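Progress report to the Maldonado Fund — street terraces and reopening support, Brernwood
16 August 2020
Reading time: 2 minutes

Dear Ms. Cheema,

I write to inform you how the terrace program has advanced since the grant was received in May. The money has permitted us to help 77 restaurants and bars in Brernwood to put tables outside, on the sidewalk or in parking spaces. In total there are now 1462 outdoor seats in the district.

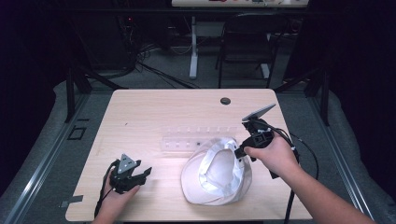 The permits were the slowest part. Each business must show a drawing of its terrace, with the free passage for pedestrians, and many owners had never made such a drawing. Damián Galindo visited them one by one and prepared the papers together with them. We received 119 applications, and the ones not yet approved are mostly on Ratutport Street, where the bus lane leaves little space.

Eight streets are now closed to cars in the evening. The residents were worried about noise, and we had two difficult meetings with them. After the second one we agreed that music stops at ten and that chairs are not dragged over the pavement at closing time. The complaints are fewer now, but they did not disappear. 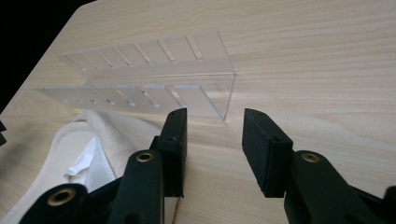 Regarding the budget, we have spent less than planned on barriers — the city lent us a part of them — and more on printing menus and signs. With your permission, I would like to move the difference to heaters and rain covers for the autumn. Fulgencio Meléndez has asked for prices from Clostent and will send them to you separately.

One point remains open. The city has not decided if the terraces can stay after October, and the owners ask me this every day. I will write to you when we have the answer.

With kind regards,
Tiburcio Ayala
Program coordinator

We use cookies to improve your visit. Accept | Settings
Contact | © 2020 Brernwood Terraces | Back to top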